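Does a Tidy Desk Really Make You Smarter?

By Brayan Taipe

Grown-ups say it all the time. "Clean up your desk and you'll think better." Maybe you've heard it from a teacher, or from your mum while she was holding one of your socks. But is it true? I'm not so sure, and I think you should be a bit suspicious too.

Let's start with what a desk is for. It's a flat place to put the things you need while you work. If you're writing, you need paper and a pen. If you get thirsty, you might want a drink. So a desk with stuff on it isn't a bad desk. It might just be a desk that somebody uses.

The people who sell desk organizers don't see it that way. One ad I read, from a company called Kolard, said its tray would "organize your mind." A tray can't do that. A tray is a piece of plastic with walls in it.

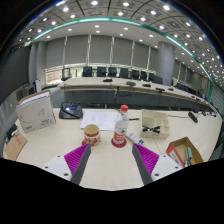 A desk with papers, a pen, a mug, a bottle and an open organizer.

Have a look at the cream organizer on this desk. It has one large section and some smaller compartments, and a bundle of black things is lying across the front of it. Now find the pen. It's out on the desk, near the papers. Is that messy? If you were about to write something, you'd probably want it right there.

Now the drinks. The bottle with the red cap is standing on something round and dark red. It could be a coaster. A coaster catches drips before they reach the desk, and you can check that one yourself. Put a glass of ice water on a coaster on a warm afternoon, wait a while, then lift the glass and feel underneath. No ad needed.

You can test the big claim as well. Try this:

1. Do your spelling practice at your desk the way it is now. Write down how long it took and how many words you got right.
2. The next day, clear the desk and do a new list with the same number of words.
3. Compare your scores.

Be careful, though! One try doesn't prove much. Maybe the second list was easier, or maybe you had a better breakfast. Scientists repeat their tests over and over for exactly this reason.

What I will believe is that it's annoying to lose things. If you spend ages hunting for your eraser every time, give it a home. An old box works fine for that and costs nothing.

Comments (2)

Stada: My son did the test. He says messy won, but he also picked the words.

MacLeish: I still want my kids to clean up, thanks very much.

Contact us | © Dramano Kids | Back to top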